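Moving eggs off the fridge door and into a tray: worth it or fuss about nothing?
Posted in Kitchen and Larder, August 26, 2020
Asked by Stilard

We've had the same fridge for years and the eggs have always lived in the door, in that plastic rack with the round holes. My sister-in-law stayed for a bit and told me, more than once, that the door is the worst place in the house for eggs and that I should be keeping them in a proper moulded tray on a shelf, pointy end down, and turning the lot every few days.

I'm not convinced by any of it. The rack came with the fridge. Presumably someone thought about it. I've eaten eggs from that door all my adult life and had perhaps one bad one, and that was after a holiday.

What I'd like to know is:

Is the door really a problem or is this one of those things people repeat?

Does the tray do anything a bowl doesn't?

Has anyone found a use for the turning? It sounds like something you'd do if you wanted chicks.

We get through a fair few because there's a lot of baking in this house, and I buy them loose from a farm gate, so there's no box to keep them in. The rack doesn't hold them all anyway and the extras end up in a mixing bowl, which I then need for mixing. So I could be talked into a tray for that reason alone. I just don't want to be told it's science if it isn't.

Please don't suggest one of those china hens. I had one. The lid broke.

Wikine replied

I'm on your side about most of this, but not all.

The door. It does get warmer than the shelves every time it's opened, and it gets slammed. If you have children who stand there with it wide open looking for cheese, it gets a good deal warmer. Does that ruin an egg? Not in the time you're going to keep it. What you do get is the odd crack, and it's always the egg at the end of the rack. I lost 4 that way one winter before I worked out it was the hinge side catching on the milk. I moved them to the middle shelf for that reason, and the temperature never came into it.

The tray. It does one thing a bowl doesn't, which is keep the eggs from knocking into each other. In a bowl the bottom layer takes the weight and you always pick from the top, so the old ones sit underneath until you've forgotten about them. I'd call that the real argument. In a tray every egg is on view and you can work along it in order. I start at the front left and go along the row, and new ones go in at the back after I've shuffled the rest forward. Takes hardly any time.

Pointy end down is the bit I used to laugh at. The air pocket is at the round end and the idea is that the yolk stays more or less in the middle. I tried it both ways with hard-boiled eggs for a buffet and the pointy-end-down ones did seem a bit more central when I halved them. It was hardly a fair test and I was the one judging it. If you're only baking with them I can't see that it matters at all.

Turning: no. You've got it right, that's for hatching. Leave them alone.

On the size, measure your shelf first. The big square trays that farm shops stack up are wider than you think, and mine wouldn't go in past the light fitting. I cut one down with kitchen scissors and it went floppy. A smaller oblong one is much better for an ordinary fridge, and it still lifts out in one go when you want to bake.

I had another sort-out in the kitchen recently, and the eggs are in a pink one now. 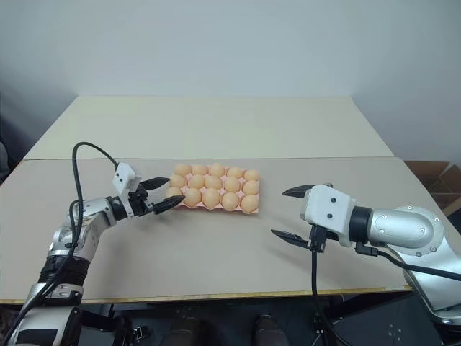 Full tray, three rows of five.

Filled right up like that it wants two hands. If yours is moulded card, don't put it anywhere that drips, and bin it if an egg breaks in it. You can't wash card, whatever people say about wiping it down. That's my one hard rule. I've seen people on here proudly reusing the same tray for years and I wouldn't eat at their house.

Sadowski replied

Door is fine. Been doing it 40 years.

Trays take up a whole shelf and then you've nowhere for the leftovers. If you bake that much just buy fewer at a time.

Zosness replied

Buying fewer doesn't help if the farm gate is a drive away, so I'd ignore that.

I'd go further than Wikine and ask whether they need to be in the fridge in the first place. Shops here keep them out on the shelf. Mine sit in the larder, which is cold enough from September onwards, and I only move them into the fridge when we have a hot spell. The thing to avoid is moving them back and forth, as they sweat when they come out cold into a warm kitchen and you don't want damp shells. Pick a place and stick to it. I will admit my larder faces north and plenty of people haven't got one.

For cakes it saves waiting as well. A cold egg straight into creamed butter and sugar curdles it, or it does for me. I know there are bakers who say that makes no difference in the end. I've had enough flat sponges to keep my own opinion.

Two things I'd question in what's been said. I don't bother with the shuffling forward, I pencil the date on each shell as I put it away. And I don't think you need to buy a tray. Our farm shop gives them away if you ask, and they charge 80p for the same thing on the counter next to the till, which I thought was a cheek.

If you're unsure about an old one, put it in a glass of cold water. Lies flat, use it. Stands on end, it's getting on. Floats, out it goes. Doesn't tell you everything but it's more use than turning them.

Stilard added

Thanks. I'll give the tray a go on the middle shelf, mostly to get my mixing bowl back. I've measured and the oblong sort ought to fit if the jam moves up. No larder here, so the fridge it is. I won't be turning anything, and I'll be passing that on.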